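The first thing Norbert Skála does when I come in from the cold is put a kettle on, and the second is apologize for the tea. It's the end of the season at the Ravberg toy workshop, the shipping shelves are bare, and he has the look of a man who would like to sit down for a week. He doesn't, of course. He pulls out a chair for me, stays standing himself, and starts talking about blocks.

"People think a block is easy," he says. "You cut it, you sand it, you sell it. I thought so too! I made 93 of them my first October and I threw most of them in the stove."

He came to Ravberg from Grodness, where his family had a joiner's shop with the year 1821 cut into the beam above the door, and where, he tells me with some pride, he was never once allowed to paint anything. Color came late to him and he has been making up for it ever since. Blue in particular. He talks about blue the way other people talk about their grandchildren, and I admit I stopped taking notes for a while and just listened.

What he's busy with these days is wrapping. Before a block gets its final shape and finish he likes to try out sizes and colors on rough ones, done up in blue, so he can set them on a table and walk past them for a few days – on the way to the sink, on the way to the phone, with his coat on and his mind somewhere else.

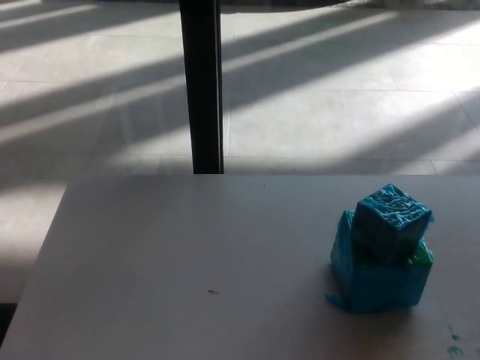
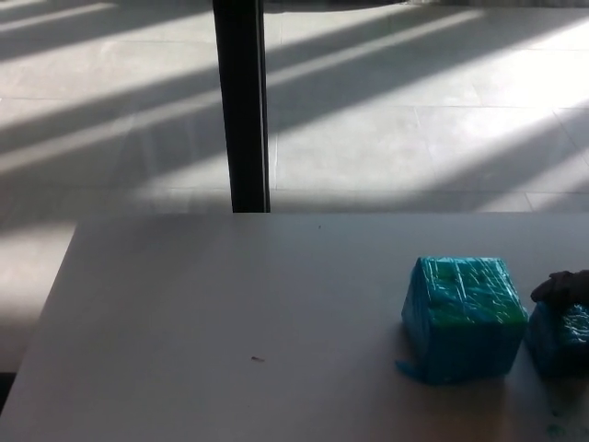 "You have to see them stacked and you have to see them next to each other," he says. "A color that's lovely alone can go flat as soon as it has a neighbor. And the light in here changes all day long, so I never decide anything before lunch."

I ask whether the creases bother him. He laughs at that, a big laugh, and says his wife asks the same thing.

"No, no, I like them. A crease catches the light and shows you three blues where you thought you had one. The smooth ones come later. If I made the rough ones pretty I'd get fond of them and never change a thing."

The finished blocks go out as the Ilter set, named for a street he lived on as a student. He sold 400 sets this year, most of them through the Mtshali shop, where they keep a set open on the floor by the register so that children have something to do while their parents wait. He went to watch once, for a whole afternoon, with a newspaper he didn't read.

"They stack two, and then they look at it," he says. "They really look. Then down it goes, and they start over. I could have stayed until closing."

He has a new size in mind for next year, a little larger, something a small child would need both hands for. He's not sure about the color yet. Probably blue, he says, and gets up to see about the tea.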